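In defense of the marked white thing

July 25, 2018

My neighbors in Pralano throw away anything white as soon as it has a spot. A cushion, a board, a sheet of foam from a box: one stain and it goes to the street. I think this is a mistake, and an expensive one.

White was sold to us as the color of clean. The Stendis catalog that came in December had 100 pages, and I could not find one mark in it. But a white surface in a real home is touched every day, and it shows this. A brown surface is touched just as much, only it keeps quiet.
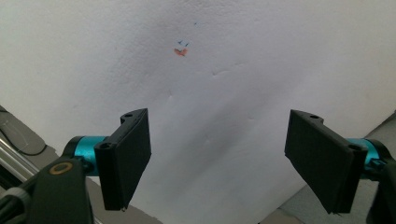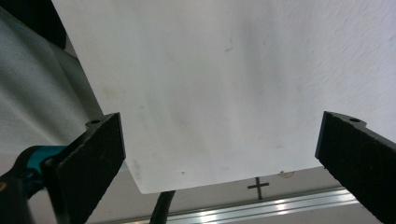 I have made a simple rule for myself. If a mark does not smell, does not spread and does not come off on the hands, it can stay. In 13 years I broke this rule two times, and both times I was sorry -- the new thing had its own spot before the end of the month.

Some people will say that I am only lazy. Maybe a little. But I still wash what can be washed, and I do not scrub the rest until it has a hole. A small stain has never stopped me from using anything.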